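Search this site Search Go

Skemura Project: Gallery

On this page we show our work on grasping of vegetables. The project is done together by the Sternel lab and the workshop in Harirholm. The question of our research is simple to say: can a policy learn a good grip from a small number of human demonstrations, if the demonstrations are chosen well?

We recorded 2282 demonstrations in total. From these, our selection method keeps 40 for each type of vegetable. It compares the wrist views shortly before the fingers close and removes the ones which are too similar to each other. The training on the selected set takes 11 hours on one machine, and the full set needs much more time.

For long vegetables the selection helped the most. With a random choice of the same size, the policy often closed the fingers too early. With the selected set we had 33 successful trials more in the same test. Round vegetables did not show a clear difference, and we are still looking for the cause.

The wrist view is the only input for the last part of the motion. The code and the selected set will be put on the Younis page in December. Please write to the lab if you need the full recordings before this. 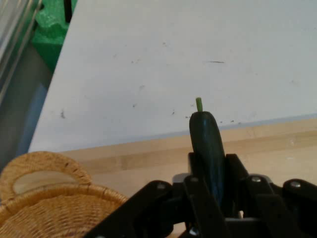
Zucchini held upright between the two fingers, wrist view. The basket is at the lower left.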